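I have been trying to get the back room sorted since April, and the part that took longest was the desk drawers. There are two of them, both deep, and both had turned into places where small things go to be forgotten. I set aside an evening for each and it ended up being most of a week.

The desk came from Lăcrămioara Olteanu, who was moving to a smaller place and wanted it gone. She gave me the desk and everything in it, because she did not want to go through the drawers either. So I had her leftovers on the left side and mine on the right, and after a year or so they had mixed.

I started by tipping the left drawer out onto an old sheet on the floor. That was a mistake with my knees, and I would do it at table height next time. Paper clips went back in a jar. Rubber bands got a pull test, and most of them snapped. There were 119 staples' worth of a broken strip in an envelope marked "keep", which I did not keep. I know the number because it was written on the envelope, in her handwriting, and I have not asked her about it.

Pens I tested on the back of a gas bill. If a pen did not write after a few loops it went in the trash. I used to warm them up in my hands and try again, and all that ever got me was a drawer of pens that wrote for one day.

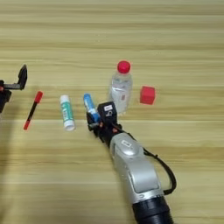 Glue was the next problem. I had been buying it every time I needed it, so there was always some open and some dried out. My rule now is one stick in use and one spare, and the spare does not get opened until the first one is down to the plastic. I went with a stick over the liquid kind for envelopes and labels because it does not wrinkle thin paper. The green and white one is the sort I mean, short and fat, and easy to find by feel at the back of a drawer. The red marker gets a place near the front, as I use red for anything with a due date on it.

For the drawers themselves I bought a set of Drilteo trays. They cost more than I wanted to pay and they are a little too short for the depth, so there is a gap at the back where things will fall in. I filled the gap with a folded dish towel. Before that I had tried a cutlery tray from Jollell, the kind meant for a kitchen, and it was fine except that the slots are too narrow for a stapler. It is in the kitchen now.

The layout I settled on is simple. Things that write are in the front left. Things that stick are behind them - glue, tape, the roll of address labels I bought in 2000 and still have not finished. Anything that cuts is in the right-hand drawer by itself, after I put my thumb on a craft blade in March. Batteries, keys and chargers do not go in the desk at all. They have a shoebox on the shelf.

I also cleaned the top. It had rings on it from mugs, and one long scratch that was there when I got it. I wiped it with a damp cloth, then a dry one, and left it overnight with nothing on it. The rings are fainter. The scratch is the same.

Total spent was 60 for the trays and a pack of 6 felt pads for the lamp base. I threw out one full grocery bag and gave a second one to the school down the road, mostly notebooks with a page or two torn out.

The filing box is still to do. It has the Brultham warranty papers in it somewhere, and I need those before the heater gets looked at, so that will probably be the next post.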